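Switching our water heater
July 12, 2019

The old water heater quit in April. It was 15 years old, so I had no complaint. The plumber from Horgan quoted two options: another 40-gallon tank, or a tankless unit that hangs on the wall. We went with the tank.

The main reason was cost. The tankless unit needed a bigger gas line and a new vent through the siding, and that added $983 before anyone touched the heater itself. The tank went in the same spot as the old one and took one morning.

I also had him replace the shutoff valve - the old one had been stiff for years. That was another $200. I would do it again.

Since then I drain a bucket from the bottom every 6 weeks. Our water is hard and the first bucket came out cloudy. I keep the thermostat at 120 and wrapped the first few feet of hot pipe with foam from the hardware store in Hemska.
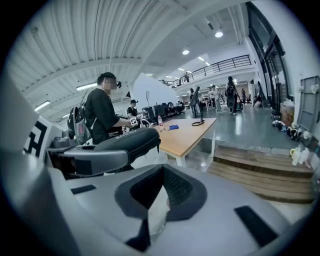 Farano

The gas bill is down a little, though summer bills are always low, so I will look again in the winter. Showers are fine. The one thing I would change is the drain pan. I bought the thin kind and it bent when we slid the tank in. Get the thicker one.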